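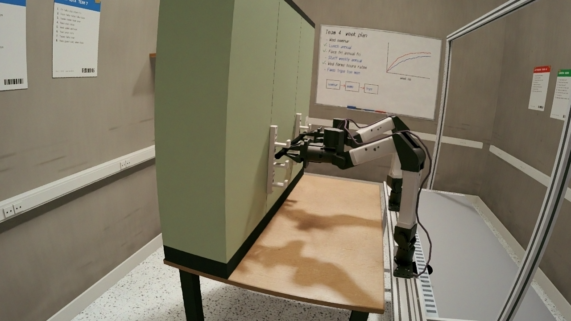

Gripper trials at Bullatden: questions we keep getting

Last updated Monday, June 8, 2026

We have been comparing two sets of gripper fingers on a simulated two-arm bench before anyone spends money on the real thing. The same questions come in every week, mostly from the Wullbridge site, so the answers are collected on one page. They are written by Oisín Lenihan, who runs the trials and was against doing them in simulation in the first place.

Which grippers are being compared?

The Vidari pointed fingers and the Bainbridge flat pads. Both are our own names for finger sets we drew up in the workshop, so don't go looking for them in a catalogue. They fit the same gripper body and the same wrist, and we run them with the same controller settings.

What is the task?

Reaching between the pegs of a vertical rack, closing on a part, lifting it clear of the upturned tip and bringing it out again. One arm works the near rack and the other works the far one. It sounds dull and it is, but the gap between two pegs is where most grippers we have tried come unstuck.

How many attempts does each finger set get?

298, split between the two arms. The first round was 36 and people started quoting percentages from it. Please stop doing that. One bad afternoon with the settings could have swung the whole result.

So which one is winning?

The pointed fingers get between the pegs more often. The flat pads hold better once they are there. Anyone who tells you there is a clear winner has only read one column of the results sheet.

Does a good result in simulation mean it will work on the real bench?

No. It means it is worth trying. Contact between a fingertip and a small part is the thing simulators are worst at, and it happens to be the thing we are testing. Our simulated parts slip a little less than real ones and they never arrive bent. I would trust the results on reach and on collisions between the arms. I would not trust a word of the results on grip force.

Then why bother?

Because a collision in simulation costs nothing. In December we spent two days sorting out a real wrist after the arms met over the far rack. I still think the money people like simulation for the wrong reasons, but I can't argue with that one.

Why are there so many odds and ends in the simulated room?

A camera-based controller that has only seen a bare grey box tends to fall over when it meets a real wall with notices on it. The writing on the whiteboards and posters is filler. Several people have asked what "Fees trips tue mon" means. It means nothing, and you have not missed a meeting.

Does the clutter help?

Not proven. We have compared a plain room with a busy one over 100 attempts each and the difference was too small to shout about. The supplier of the rendering tool says otherwise, as you would expect.

Can the two arms work at the same time?

Yes, though they run close together and the far gripper has to pass behind the near wrist. From some camera positions one hides the other. The controller copes with this better than I thought it would when the arms move slowly, and worse than its authors claim when they don't.

Is the cable modelled properly?

It is there to look at and it gets in the way of the camera, as a real one would. It does not pull on the wrist. On a real arm it does, and I would expect that to cost you some accuracy on the high peg. Leave room for it in any plan you make.

Which camera view should I use?

Start with the fixed view from the side. The wrist view is popular because it looks good in meetings, but it loses sight of the peg tip at the moment you want to see it. Using both is best if your machine can keep up. Mine can't.

Can I test my own fingers?

Yes. Send a drawing and the weight of each finger. Allow 5 working days. If the finger is wider than the gap between the pegs it will fail every attempt, and we will send it back without running them. This has come up more than once.

Will you publish the failed attempts?

They are in the same folder as the good ones. Watch those first. A gripper that misses in the same place every time can usually be fixed by moving a number in the settings, and one that misses all over the place probably can't.

When will you order the real grippers?

After the flat pads have had their second full round with the near arm slowed down. Wullbridge would like it sooner. They are welcome to come and watch the runs.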